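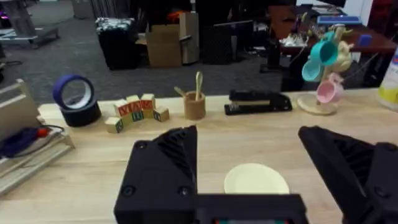
Robotics Lab, Unit 6: Grip loss during tabletop pick and place
Instructor: Zubaida Tarar
Handout revised 31/01/2022

Read this before the lab session. The fault covered here is the one Begoñe Paredes logged on the Stirkthorpe arm in June. We will reproduce it at low speed.

What happened
The task was to lift a small item, carry it over the other objects on the table and set it down. On run 19 the gripper closed, the controller reported "object held," and the arm began its transfer. The item slipped out partway across. The arm finished the move with nothing in its fingers, opened, and logged a successful place.

Cause
The controller decided that an object was held from motor current alone. The threshold was 200 mA. Drag in the finger drive had risen with wear, and closing on air now drew 400 mA. Any close command passed the check, so a weak grip looked the same as a good one.

The finger position was recorded but never compared with the expected width of the object. The log shows the fingers moving inward during the transfer, well before the arm reached the drop point.

Changes made
Grip check now needs both current and finger width.
Width is read again after the lift and during the transfer.
A change in width stops the arm and holds the fingers where they are.
Drag is measured with an empty gripper every 3000 cycles.

Lab rules
Stay outside the taped line while the drives are on. If an item drops, press the stop and wait for the drives to power down. Do not reach in to catch it. Write down the run number before you reset, as a reset clears the fault buffer.

To hand in
A plot of current and finger width for one good grip and one slipped grip, on the same time axis. Mark the point where the old check passed and the point where the new check stops the arm.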